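The night the big film people came to Pirkonbridge

12/11/18

I have been meaning to write this up since September and have started it twice, so please forgive me if some of it comes out in the wrong order. A few of you have asked in the comments whether the rumours were true and whether I was there, and the answer to both is yes, although I very nearly stayed at home with a jacket potato.

For those who don't know it, the Standach is our cinema, and when I say ours I mean it in the fond way, as I've been going since I was small enough to need a coat folded under me to see over the seat in front. It has one screen, 100 seats, and a curtain that still opens sideways before the adverts. They had put on a special evening for Rozīte, which is a quiet little film about a girl and her grandmother running a ferry, and I only knew about it from a poster in the chemist's window. Tickets were 8 pounds with a glass of something fizzy included, so I rang my friend Fathima Debnath and told her to get her shoes on.

Now Fathima is not a lover of subtitles. She says she goes to the pictures to have a sit down, and if she wanted to read she would stop in with a book. But she does like a glass of something fizzy, and off we went, in the rain, with one umbrella between us (hers, and she is a good deal shorter than me, so you can imagine).

I did have my tea things out before we left, and I've been thinking about mugs and cinemas ever since, as the Standach lets you take a proper hot drink in with you now and I think it's the best thing they have ever done.

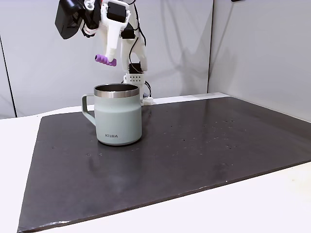
Pale green, my favourite sort of colour for a mug.

Anyway, the film. We sat six rows from the front, on the left, where the heating pipe runs along the wall and keeps your ankles nice. The lights went down, the curtain did its little shudder and opened, and I will say straight away that I was in tears before the ferry had even left the bank. There's a part where the grandmother is teaching the girl to coil a rope and neither of them says a word for what felt like ages, and all you can hear is the water and the rope. I thought of my own gran, who taught me to fold sheets in just the same bossy silence! Fathima passed me a tissue without looking at me, and then a bit later I passed one back.

It's only an hour and a half or so, and when it finished there was that lovely hush you get when a whole room is deciding whether to clap. Then the manager walked out in front of the curtain, looking rather pink, and said there were some visitors in the back row who might like to come down and say hello. And down they came! The director, the young woman who plays the girl (much taller than she looks on the ferry) and the old lady herself, in a yellow raincoat, holding on to the ends of the seats as she went by. She had been sitting behind us the entire time, eating mints. I know they were mints, I had heard the paper going and had very nearly turned round and given somebody a look. I go hot all over when I think of it.

They talked for a good long while. The director told us the film had been turned down all over the place and that the money had come together in dribs and drabs, with the last 600 pounds raised by a raffle in the village where they shot it. The ferry was real and so was the dog. The old lady had never acted before and was asked while she was queuing for bread. Somebody at the front wanted to know if she would do another film and she said only if it was somewhere warmer, which got the biggest laugh of the evening.
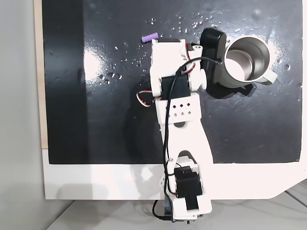 A mug with a good shiny inside to it.

Afterwards there was a sort of muddle in the foyer, with everybody wanting to shake hands and not wanting to be the first. Fathima, who isn't shy, marched straight over and told the director that she didn't normally care for subtitles but that she'd forgotten they were there after the first ten minutes. He seemed more pleased with that than with anything else he'd been told all night. I got as far as the old lady and could only manage to say that I had liked the rope. She patted my hand and gave me a mint.

We missed the bus, naturally, and walked back along the river talking the whole way. Fathima has since been to see two more foreign films without me, the cheek of it, and keeps recommending them as though she had discovered the whole idea herself.

If you would like to see Rozīte, the Standach is bringing it back for an afternoon showing before Christmas, and I'm told there may be another one by the same director called Tarik in the new year. I don't know what it's about and I don't want to, so if any of you have read up on it please keep it to yourselves until I've been. Do book ahead if you want the seats by the pipe.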